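New week, new thread on keeping one hand-held gripper alive. Mine is the Tefera, black body, blue pads, and it came back to me last night pinching crooked.

First thing I do is go pick up trash with it. Wrappers are the meanest test I know, way worse than blocks!
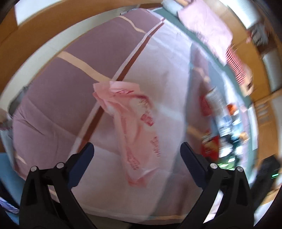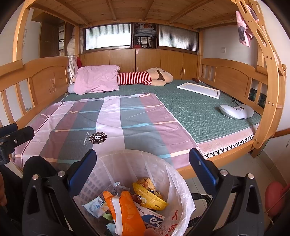 Wrapper on the bed first, wastebasket second. Same pads in both.

What I check, in order: pads, screws, then the gap at the tips. If one pad sits a hair high, thin plastic slides right out.

Screws get snugged by hand, a bit on the left, a bit on the right, back and forth. Obsa Seyoum cranked one side all the way down in October and we lost 3 days to it (love you Obsa).

Pads get wiped with a damp cloth every 300 grabs. I swap them at 582 because that's where my last set started to peel, very scientific.

Ebise Lencho asked if I glue them. Nope, glue makes the next swap miserable.

Spare pads are coming from Dirkomell, 6 in the pack. More when they land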